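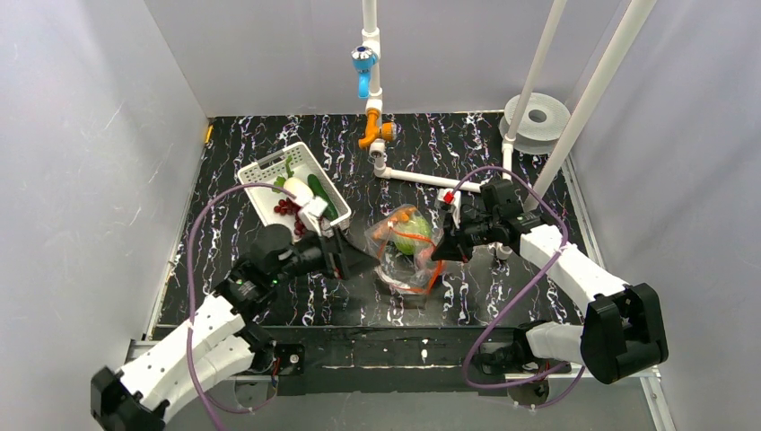
What should a home-built two-arm cell be able to do before any more hardware is added to it?

It should hold a plastic bag open at the mouth, put one item in it, and set the bag down without tearing the film or dropping the item. A cell that can do this repeatedly is ready for a camera upgrade, a better gripper or a third axis of anything. A cell that can't will not be helped by them.

I have held this view for long enough to have lost an argument over it twice in the same workshop. Both times the other side wanted rigid test objects: cubes, pegs, a block with a square hole. The case for rigid objects is that they are repeatable. A printed cube measures the same in November as it did in the spring, and two people in different cities can print it and compare numbers. Ardalan Jafarzadeh made this case well at the Grulano shared shop, and I have no quarrel with it as a case for calibration. My quarrel is with using calibration parts as the acceptance test for a machine that is supposed to work in a kitchen.

A cube forgives errors that matter. If the left arm arrives 8 mm low, the fingers still close on a face of the cube and the lift succeeds. The log says success. The same error on a bag puts the fingers on a layer of film with nothing behind it, or on both layers at once, and the bag does not open. The second result tells you something about your hand-eye calibration. The first one hides it.

Bags also expose the coordination between the arms, which is where most home builds are weakest. The usual practice is to bring up one arm, get it working, copy the configuration, mirror a few signs and call it a pair. Each arm then runs to its own target on its own clock. With separate objects this causes no trouble. With one bag held in two grippers, any timing difference becomes tension in the film. We logged gripper commands on our build and found a 40 ms offset between sides, caused by nothing more interesting than the order in which the two USB adapters were polled. Pick-and-place on blocks had never shown it.

The standard objection is that deformable objects are a research problem and the home builder should leave them alone. I think this confuses two tasks. Predicting the shape of a bag is hard. Holding a bag by its two upper corners is a positioning task with a force limit, and servo current is good enough to supply the limit. Setareh Ghaffari wrote the limiter for our cell in an evening. It reads current on the gripper servos, compares it with a moving average, and stops outward travel of both arms when either side exceeds the threshold. It has no model of plastic in it at all.

There is a cost, and I will state it. Bags wear out. Film that has been gripped many times is softer at the corners than new film and behaves differently, so a run of 60 trials on one bag is not 60 equal trials. Produce changes too. Manouchehr Kermani keeps a sheet with the bag number and the number of grips, and replaces the bag at 48. I would have picked a lower number, but a written limit that people follow is worth more than a better one that they don't.

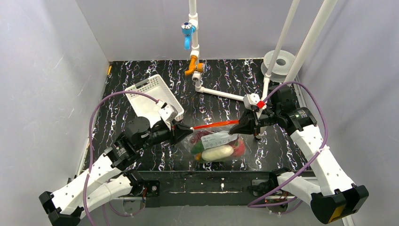
Does the test need real vegetables, or will weighted substitutes do?

Substitutes are fine for the first stage, provided they vary in shape and mass. Round items roll to the low side of the bag and long items lie across it, and the controller should see both. Real produce matters later, once grip force is being tuned, because a bruise is a measurement that a foam shape can't give you.

On the mechanical side, my opinions are less popular. I would spend money in this order: rigid mounting, cable routing, fingers, cameras. Most people reverse it. A better camera on an arm whose base flexes will report the flex in higher resolution. Cable routing is listed second because a cable under tension applies a load to the wrist that changes with pose, and the calibration then absorbs it as a fixed error. Leave slack at every joint, fasten to the links only, and run each arm through its full range by hand with the power off before trusting the loop size.

Fingers deserve more attention than they get. Narrow tips get hold of an edge of film more easily than broad pads. They also concentrate pressure, so the same tips that open the bag will mark a ripe tomato. The Roletti pads we tried first were broad and did well on produce and badly on film. We now use narrow tips with a thin silicone sleeve, which is a compromise and performs like one. Mavis Zamora has proposed a stepped finger with a narrow end and a wide heel. I expect it to work and have not tested it.

The last point concerns what gets written down. Shared workshops tend to record successes, usually as a short clip. A clip of a bag being filled says that the bag was filled once. I would like to see every cell in a shop like ours carry a plain log: date, bag number, item, result, and the reason for each failure in a few words. "Both layers gripped" is enough. After a few weeks the failures sort themselves into a small number of types, and the largest type is the next thing to fix. This costs a clipboard and a pencil. Bożena Sowa keeps ours next to the emergency stop, and the first line in it is dated 10/07/2023 and reads "dropped, left side, cause unknown."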